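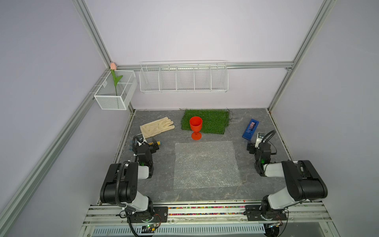
Tuesday, seed bench, after lunch

Joanne, I'm writing this up the long way so you don't have to ring me from the truck again, though I did enjoy the chat!

First, the Gindenura wheat. I counted the second germination lot this morning with my tea going cold beside me (the usual) and it's a good deal happier than the first. I'd blamed the seed, and I owe it an apology, I think. The first lot sat on the shelf nearest the door, and every time someone came in from the yard they let the weather in with them. This lot went on the inside shelf and the shoots are even and a lovely strong colour. I still want to run it once more before we tell the Ghorbanis it's fit to sow. They've been so patient with us, and I'd hate to be cheerful at them and then have to take it back.

Soil samples from the creek paddock are all dried and sieved, except bag 13, which had a hole in it and has ended up partly in my ute. I've labelled what was left and put a question mark on it. We can go back for another when the gate is passable. The heavy grey stuff from the bottom corner took two goes through the sieve and most of my good humour. Growing up in town I thought dirt was dirt, and my dad, who grew tomatoes in buckets on a balcony, would have laughed himself silly to see me fussing over crumb structure at my age.

The moisture meter is reading high again. I checked it against the oven on the same barley, and the meter came out 2 points over, same as in June, so at least it's consistent in its fibbing. I've written the correction on tape on the lid. Please don't peel the tape off, even if it looks scruffy.

Barley weights from the Noltska strip: 2,226 grams for the whole of the west end, cleaned. That's less than I'd hoped for, but the cockatoos had a fair go at it and I can't really see how to put cockatoos in the spreadsheet. I've added a column called "birds" and left it blank for now. If you've a better idea, do say.

Gukach rang about the inoculant. They're out of the small packs and wanted to know if we'd take the big one. I said yes, and then lay awake wondering where we'd keep it, as the bottom of the fridge is already full of clover seed and somebody's lunch. Could you have a look at whether the old fridge in the hay shed still holds its temperature? The thermometer is in the drawer with the string.

Still to do:

Re-count the Gindenura on day 8 and write it on the tray as well as in the book
New bag for the creek paddock sample
Wash the sieves properly, brush and all
Ask the Ghorbanis whether they want the peas rolled

I've left you half the lemon slice in the blue tin. The ewes in the house paddock have been fed, whatever they tell you.

Fionnuala Dunne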